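Gilach Homeware Opens Orders for the Asness Serving Bowl

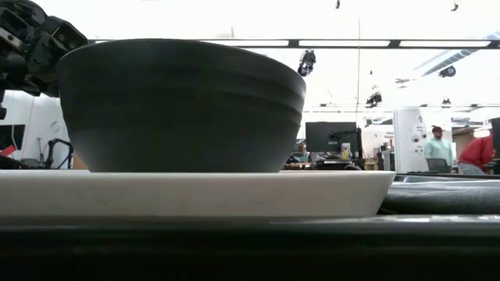
A dark gray bowl with fine ridges around its upper half, set on a shallow white base.

12/10/2020 - Gilach, the small tableware company best known for its everyday plates and mugs, is very happy to share that orders are now open for the Asness, a generous serving bowl made for the middle of the table and for the kind of meal where people keep reaching back in for more.

The Asness has a wide opening, a thin curved rim and sides that taper down to a narrower flat base. The finish is matte and dark, a charcoal color that the design team settled on in April after a long run of samples in lighter shades (many of which are still in use in the company lunchroom).

"I grew up with one big bowl that came out for everything, from salad to bread dough to the fruit nobody had gotten around to eating," said Mwende Sang, who led the design. "I wanted to make that bowl again for other families, and I kept going back to the ridges because I like to feel them under my fingers when I carry it in from the kitchen."

A first group of 85 households tried the bowl at home over the summer and sent back notes, some of them several pages long and a few with recipes attached. Their comments led to a slightly wider base and a softer curve at the bottom - two changes that Sang says she would have been sorry to miss.

The first batch is 787 bowls, priced at $70 each, with a limit of seven per order so that shops and families alike have a fair chance. Orders placed through the Gilach website will be packed at the company's Neagu Street workshop and sent out in the order they come in.

"We are so grateful to everyone who cooked with it, washed it and wrote to us," said Joyce Rugemalira, general manager of Gilach. "We hope it finds its way onto a lot of tables this winter."

Press contact: Teodoro Echevarría, Gilach press office. Samples for review are available on request.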